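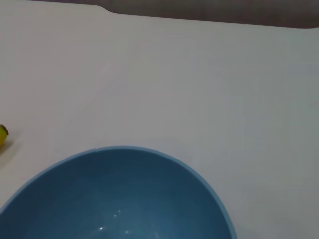

About Giltby Health Partners

Giltby Health Partners began in August, in the back half of a converted feed store, with 2 exam rooms and a waiting area that doubled as the break room once the last patient had gone home. We were a primary care practice for people who were tired of driving to the city for a blood pressure check, and in most of the ways that matter we still are, though we have grown a good deal and the feed store is long behind us!

Today we run clinics in Giltby, Murunlow and Stiltthorpe, and we look after families at every stage, from a newborn's first checkup to help arranging care at home for a grandparent. Our staff of 55 includes doctors, nurse practitioners, physician assistants, a pharmacist, and the front desk team you will probably get to know best of all (they are the ones who remember that you prefer mornings).

Murunlow is our largest site and has the lab, so if your provider orders bloodwork you can usually have it drawn there the same day. Stiltthorpe is smaller and sees mostly children and expectant mothers. The Domínguez Wing, on the east side of the Giltby building, is home to our diabetes and heart health programs, along with the nutrition classes that so many of you have told us you enjoy. Classes are kept to 25 people so there is time for everybody's questions, and you are welcome to bring a spouse or a friend along.

We are independent and owned by the clinicians who work here. We take most major insurance plans, and we have a sliding fee scale for patients without coverage. Please do ask about it, even if you think you might not qualify. Spanish-speaking staff are on hand at all our clinics during regular hours.

New patients are always welcome. Call or stop by whichever clinic is closest to you, and bring a list of your medicines, your insurance card if you have one, and any records you would like us to keep on file.

Last updated: Dec 4, 2020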